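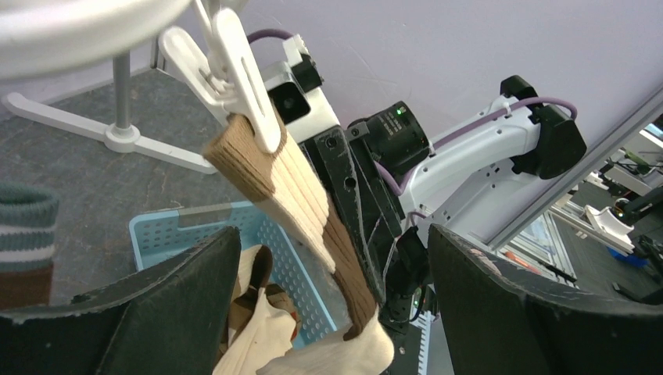
Progress report to the funder, second reporting period
Project: Trasimance (shedding and drying behavior of knitted goods in home laundering)
Lead organization: Givel
Submitted 6 November 2025

1. Status

The project is on schedule for work packages 1 and 2. Work package 3 is six weeks behind. Spending to the end of the period stands below plan, mostly on account of the late filter order described in section 5. No change to the total grant is requested. One change to the sampling plan is requested in section 6.

2. Work package 1: yarn and garment stock

The garment stock is complete. It consists of 130 pairs of socks in three constructions: plain cotton rib, cotton and polyester blend, and wool and polyamide blend. All pairs were supplied by Hubáček from single production lots, with lot records held by both parties. Each pair was conditioned for 24 hours at standard humidity before its first weighing.

Four pairs were rejected at intake for dropped stitches at the heel turn and replaced by the supplier at no cost. One further pair in the wool blend had a toe seam outside tolerance. It has been kept in the stock as a handling spare and will not be used for measurement.

Labels are heat-bonded inside the cuff. The sewn labels used in the first period were dropped because the thread ends shed fibers of their own, and this was visible in the blanks. Results obtained with sewn labels have been marked in the data file and are excluded from the averages below.

3. Work package 2: wash trials

Wash trials on the cotton rib and the cotton blend are finished. The wool blend has completed 10 cycles out of a planned 50 and will continue through the next period.

The pattern of mass loss is the same in both finished constructions. Loss is highest in the first cycle, falls steeply over the next few, and then settles to a low and fairly steady level. The blend settles later than the plain cotton. Spin speed has a larger effect than water temperature within the range tested. Detergent dose has no effect that can be separated from the scatter between pairs.

Two deviations from the protocol should be recorded. In the August trials, the inlet water was harder than specified for part of one series, following work on the building supply. The series was repeated in full. Separately, one washer developed a worn door seal that released rubber particles into the effluent. The particles are easy to tell from fiber under the microscope, and the affected filters were recounted by a second operator. The two counts agreed within the limit set in the protocol, and the filters were accepted.

4. Work package 3: line drying

Line drying was added to the project at the review stage to address the question of how much loose fiber leaves the garment after the wash. The trials compare flat drying, hanging by the cuff, and hanging by the toe. Air speed, temperature and humidity are logged at two heights.

Only the cotton rib has been tested so far. Early results suggest that hanging by the cuff gives slower drying at the toe and some lengthwise stretch in the leg. The stretch is partly recovered after the next wash. Hanging by the toe gives more even drying but leaves a mark at the clip point that is still measurable after conditioning. Flat drying takes the longest and produces the least change in dimensions.

Airborne fiber release during drying is low compared with release in the wash. The collection plates in the still-air condition are close to blank level. In moving air the readings are higher, but the spread between repeats is too wide to support a figure. A finer collection mesh has been ordered.

The delay in this work package comes from the climate cabinet. The humidity controller drifted during the first series and had to be returned to the manufacturer for calibration. It was refitted and checked against a reference sensor before work resumed. The drift affected nine runs, all of which will be repeated.

5. Purchasing and costs

The main outstanding purchase is the second batch of membrane filters. The original pore size was withdrawn by the vendor, and the replacement had to be validated against retained samples. Validation is complete and the order has been placed. The cost will fall in the next period.

Technician hours are slightly over plan in work package 2 and under plan in work package 3. Travel is under plan. The visit to Isow for the comparison exercise was moved to the next period at the partner's request, and its budget line is carried forward unchanged.

6. Requested change

The plan calls for filters to be counted after every cycle up to the end of the series. As loss is steady after the early cycles, we propose to count every cycle up to the tenth and every fifth cycle after that. Filters from the uncounted cycles will be dried, weighed and stored, so that they can be counted later if a reviewer asks for them. The change would release enough operator time to recover the delay in work package 3.

7. Work planned for the next period

Complete the wool blend wash trials.
Repeat the nine affected drying runs.
Start drying trials on both blends.
Carry out the comparison exercise at Isow.
Issue the draft test method for comment by Hubáček.

The data file for the period, with the deviation log and filter validation record, has been uploaded to the project folder.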